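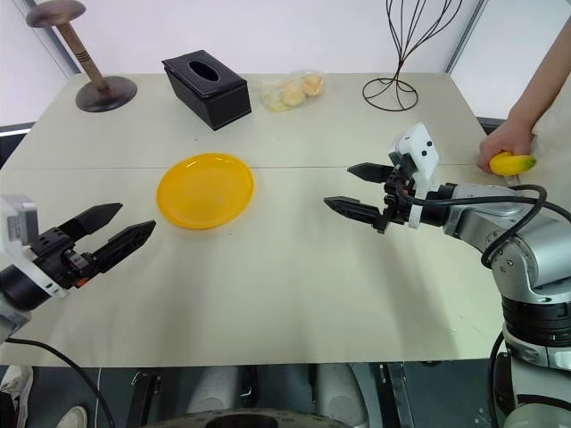 The Trees Along the Fodov Road

When I came to Fodov for the first time, I believed that the plum trees beside the road belonged to the farmers. I was walking from the train station with a heavy bag, it was warm, and I did not dare to take even one plum. Only the next morning the woman in the bakery explained to me that the trees belong to the town, and that anybody who passes may eat from them. She seemed a little sad that I had gone hungry for such a long walk.

Fodov is a town of 3,000 people, and between the station and the last houses on the way to Rezende stand 670 fruit trees. Most are plums. There are also pears, some very old sweet cherries, and a few apples that were planted where a plum had died. In former times such roads were normal in this part of the country. The trees gave shade to the horses, they showed the way in snow, and the town sold the fruit each year to whoever offered the most. Then the roads became wider, the cars became faster, and in many places the trees were cut.

In Fodov they stayed, mainly for a reason of money. The road to Rezende was never important enough to be made wide. A new road was built on the other side of the river, and the old one was left to tractors, bicycles and people going to the station.

Miłosz Sobczak has pruned these trees for many winters. He works with a long saw and a ladder that he repaired himself with wire, and he does not like to talk while he is cutting. I walked behind him for a whole morning and collected the branches, and I think this was the price for the conversation that came later, over soup.

"People think an old tree wants to be left in peace," he told me. "But a plum that is left in peace breaks in the first good year. It makes too much fruit on long thin branches, and then comes one storm."

He makes the main cuts at the end of winter, and on the plums he leaves some work until after the harvest, when the wounds close better. He showed me a tree with a trunk so hollow that I could put my arm inside up to the elbow. It had still carried fruit the summer before. A younger tree next to it, bought from a garden center and planted with much ceremony, was already dead.

The difficulty is that many of these plums cannot be bought. When Sobczak started to make a list of them, he expected to find five or six kinds. He now has 28, and for several he knows only the local name. One is called the soldier, because it is hard and ripens late. Another is called the widow's plum, and I received three different stories about this widow, which did not agree in anything except that she was rich.
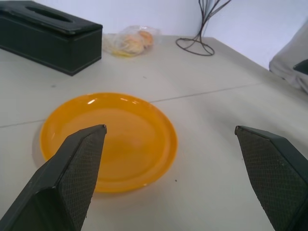
Page last changed: 2021-07-08

To save a variety you need a healthy twig, a young tree to put it on, and patience. Sobczak cuts the twigs in the cold months and keeps them in damp sand in his cellar. In spring he joins them to young rootstocks in a piece of land behind the former school. He says that from ten, seven will usually grow. With the soldier he is happy if it is four, and he does not know why.

The young trees stay behind the school for two years. After this they go to the road, or to gardens. Anyone from Fodov can ask for one, on the condition that they allow twigs to be cut from it later. I find this a very intelligent system. If the tree by the road is hit by a truck, its sister is standing behind somebody's house.

Not everyone in town loves the trees. The fallen fruit brings wasps, and in August the bicycle path is slippery and smells like wine. A driver from Rezende wrote to the local paper that plums had damaged the paint of his car, and the letters that followed filled the page for weeks. One reader proposed that he should park somewhere else. Another, more polite, proposed that he should come with a bucket.

I asked what people do with so much fruit. Much of it becomes jam, the dark kind which is cooked for a day and a night without sugar and must be stirred by somebody all the time. Families divide the night into shifts. The yellow plums are too watery for this, so they are eaten from the hand or baked on a flat yeast cake, with the skin down so that the juice does not run into the dough. The pears are dried. The cherries, everyone admitted, go mostly to the birds.

In May I went back to see the road in flower, but I came too late. The petals were already lying in the ditch — a frost and then two days of wind had finished them early. Sobczak was standing on his ladder, turning the small green fruits with one finger and looking for damage. On the north side of the road it was bad. On the south side, closer to the river, he thought there would be plums.

He gave me a soldier in a pot to take home on the train. It has eleven leaves now, and it stands on my balcony until I find a person with a garden.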